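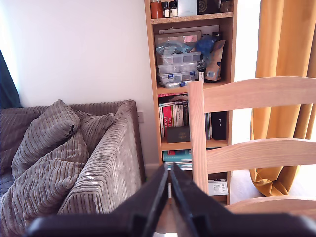 One reviewer of an earlier draft held that a policy which tidies cushions well has merely learned what cushions look like, and asked us to show otherwise or drop the word "tidying" from the title. We kept the word and ran the test.

Figure 3. A Pluvitz trial room from the gripper camera, with corduroy sofa and cushions at left, bookcase behind.

4.2 Does the policy use the furniture?

The Pluvitz set holds 3406 demonstrations recorded in homes. We trained two versions of Butel on it. The first sees the whole wrist view, as in Figure 3; the second sees the same view with everything but the fingers and the nearest object blurred. Each was trained for the same number of steps and then given 20 trials per room in June.

The blurred version grasped cushions as reliably as the full one, and then had very little idea where to put them. It favored the floor. The full version placed most of them on a seat, though in 15 trials the seat it chose was a dining chair — a defensible reading of the instruction, and one we scored as a failure anyway.

Cutting the training set to roughly 2000 demonstrations hurt placement far more than grasping. We take this as modest support for our view and modest support for the reviewer's. Results for the Cistthorpe rooms, which have fewer cushions and more stairs, are in Section 4.3.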